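About Stollau

Stollau is a testing and calibration laboratory for weighing equipment. We check, adjust and certify scales and balances used in food production, pharmacies, warehouses and schools. The company was founded by Hélder Carvalho and Carolina Leitão, who had both worked in the service department of a scale manufacturer, and it is still owned by its staff.

What we calibrate

Most of our work is on bench and floor scales with capacities up to 2000 kg. We also accept analytical balances, counting scales, crane scales and test weights. Truck scales are outside our scope. For those we refer customers to Moreira, who have the vehicle and the heavy weights needed for the job.

Each instrument is tested as found before any adjustment is made. The as-found readings are recorded on the certificate next to the final readings, so that the customer can judge whether earlier measurements need review. The standard procedure covers repeatability, eccentric loading and linearity at a minimum of five points. Other points can be added on request if they are listed on the work order.

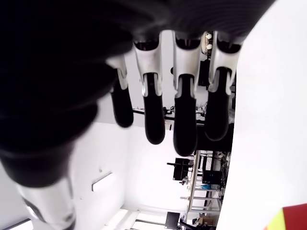
Certificates state the measurement uncertainty at a coverage factor of k = 2, together with the room temperature and the identification of the reference weights. A pass or fail statement is given only when the customer has named a tolerance. We do not set recalibration intervals. The interval depends on use, load and the risk the customer is willing to carry, and Duarte Guerreiro can go over past results with you if you are unsure what to choose.

Reference weights

Our working weights are compared against a separate set that never leaves the mass room. The comparison is done every September, and again after any drop or visible damage. Results are kept in Uvent, our own record system, which holds the full history of each weight and of each customer instrument. It was written in-house by Līga Paju and replaced a set of spreadsheets that had become hard to audit.

On-site and in-lab service

Instruments under 300 kg capacity may be shipped or brought to the laboratory. Balances should be sent with the pan and draft shield packed separately and with the transport lock engaged, if the model has one. Larger scales are calibrated where they are installed. The floor must be level and the scale must have been powered on for at least one hour before our technician arrives.
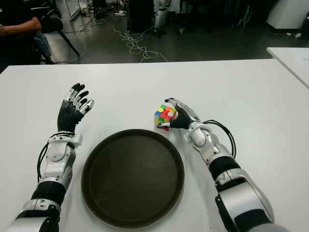 On-site visits are scheduled by Alina Tănase. Please include the make, model, capacity and resolution of every instrument in the request, along with any access rules for the building. Repairs are quoted separately and are passed to Surkis when parts are needed.

Contact: Stollau front office, use the request form | © Stollau | Page last revised 2019-05-02 | Back to top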